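Review: Pestau 315 Table with Light Wood-Grain Laminate Top

Tested by Aravind Chacko

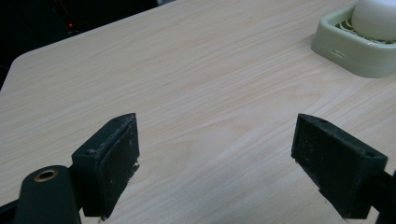 The Pestau 315 is sold as a general work table for small offices, hobby rooms and kitchens that need a second surface. I bought mine in May and have used it daily as a writing desk, a packing bench and a place to do small repairs. The review covers the top, the edge, the frame, assembly and cleaning. I paid for it myself.

Top

The top is a pressed board core with a laminate face in a pale beige. Pestau offers three colors and calls this one Light. The printed grain is fine and flows diagonally when you sit at one corner, with faint darker streaks and a few slow curves. I looked for a repeat in the pattern and found one, but it is long enough that a keyboard and a stack of paper hide it. At normal working distance the print is convincing. With a magnifier it resolves into dots, as all printed laminates do.

The finish is slightly matte. Under a ceiling light it shows a soft sheen and no hard reflection, and I can read a glossy page on it in the evening without moving the lamp. The surface is smooth to the hand. There is a very light texture if you drag a fingernail across the grain, not enough to disturb a ballpoint on a single sheet of paper. I still use a pad for long letters.

Flatness was checked with a steel straightedge along both long sides, across the middle and on both diagonals. I could not get a sheet of copy paper under the straightedge except at one point near the center, where it went in and stuck. That is good for a table at this price. My previous table, a Stunitz, had a visible dip after two years.

Edge and corners

The far corners are rounded to a generous radius. The edge is soft enough to rest a forearm on for an hour. The band is well matched to the face and I found no lifted sections, though the seam where the two ends of the band meet can be felt at the back. I turned that side to the wall.

One practical note on rounded corners: a clamp-on lamp will not sit square on them. Mount it on the straight part of the side. The same goes for a small vise. The Soomro clamp I use needs a flat run of edge slightly wider than its jaw, and it marked the underside until I put a scrap of cork under the screw pad.

Frame

The legs are steel tube, powder coated, joined by two rails under the top. Each leg has a threaded foot. The threads are cut cleanly and turn by hand until the weight of the table is on them, then you need a wrench. My floor slopes toward the window and the feet had enough travel to correct it.

Side-to-side stiffness is good. Front-to-back is only fair. If you erase hard or saw anything on it, the table moves, and a glass of water near the edge will show ripples. Pushing the back against a wall fixes most of this. Pestau sells a cross brace as an extra. I have not tried it and think it should be in the box.

Assembly

Allow an hour alone, less with a second person to hold the rails. The instruction sheet is all drawings, mostly clear. Step 5 shows the long bolts going in from the wrong side, and if you follow it the rail covers the last hole. Zarmeena Abbasi, who bought the same table before I did, warned me about this and I still did it wrong the first time.

Leave every bolt loose until all of them are started. Then tighten in a cross pattern. The supplied hex key is soft and rounded off before I finished, so use your own. The screws that hold the top go into metal inserts, not directly into board, and the table can be taken apart and put back together without chewing up the holes. I have done this once.

Cleaning and wear

Dust shows less than I expected on the pale background. Dark crumbs and pencil shavings show more. A damp cloth is enough for most things. Results from ordinary use and a few deliberate tests on the underside offcut that comes as a color sample:

Black coffee, left overnight: no mark.
Turmeric paste, left one hour: faint yellow, gone after two wipes with dish soap.
Permanent marker: removed with rubbing alcohol, slight loss of sheen.
Hot mug, straight from the kettle: no mark.
Hot pan: not tested. Pestau says to use a trivet.
Utility knife, light pressure: cuts through the face. Use a cutting mat.

Packing tape pulls off without lifting anything. Felt pads are not needed under a monitor stand, but unglazed pottery will scratch and the scratch shows white when the light comes from the side.

Comparison with the Drideo

The Drideo work table is the obvious alternative. It has a thicker top and a much stiffer frame, and it comes with the brace. Its surface is glossier and I found the reflections tiring under a desk lamp. Its corners are nearly square, which suits clamps and does not suit elbows. It costs 2,000 against 1,270 for the Pestau, before shipping in both cases. For heavy bench work I would pay the difference. For writing, sorting, wrapping parcels and light assembly I would not.

Complaints

The cable hole cover is a loose fit and pops out when a plug is pulled through. The feet leave gray marks on vinyl flooring. Spare edge band is not sold separately, and when I wrote to ask, the reply offered me a whole new top at most of the price of the table.

Verdict

A flat, quiet-looking top on an average frame. Recommended for desk use against a wall. For a freestanding position, price it with the brace included before comparing it to anything else. I am keeping mine and will add a note on the edge band when it has been through a winter of dry indoor heating.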